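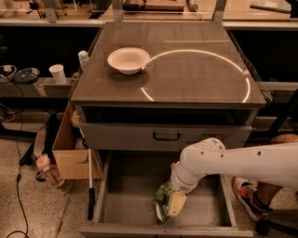
4.2 Use of the lower drawer

Figure 3. Low cabinet with two drawers. The upper drawer is closed and the lower one is fully open. A white bowl stands on the top.

Of the 515 put-away events logged in the Flestdale households, 176 ended in a drawer below knee height. We had expected these drawers to hold things that are seldom needed, such as spare cables and old paperwork. The diaries show a more mixed picture. Snack packets, tea towels, batteries and post were all placed there, often on the same day, and many of them were taken out again before the evening.

Coding followed the scheme set out by Paulík and Saengthong in the pilot work. Each event was given a start place, an end place and a type of item. Where an item was put down on a surface first and moved into a drawer later, we

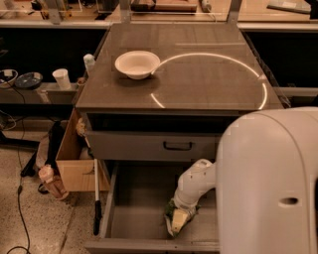 recorded two events and linked them. This matters for the totals, as linked pairs were common in homes with little worktop space. Prapai Saengthong coded the diaries and Dalibor Paulík checked a sample of 34. Differences were settled by going back to the written entries.

Low drawers were also fuller by the end of the diary period than at the start. Householders gave two main explanations in the interviews. The first was that a low drawer is hard to see into when standing, so its contents are forgotten. The second was that small, light items do not seem worth a trip to the kitchen cupboard. One participant in the Heffernan Road group said she only found out what was in hers when it would no longer shut.

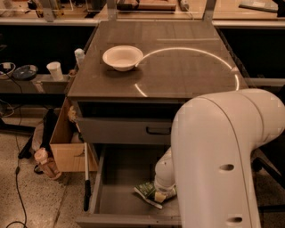

Surfaces and drawers were treated differently by almost all households. A top surface was kept for items in use, and people objected when someone else cleared it. The drawers underneath were shared and few people claimed them. The cabinet in Figure 3 has this kind of split within one piece of furniture, with a bowl on the top and a green and white packet in the bottom drawer. In our coding the two would be entered as separate end places, "surface" and "low drawer", even though they are less than a metre apart. Section 4.3 looks at the upper drawers, which were used less often but emptied more regularly.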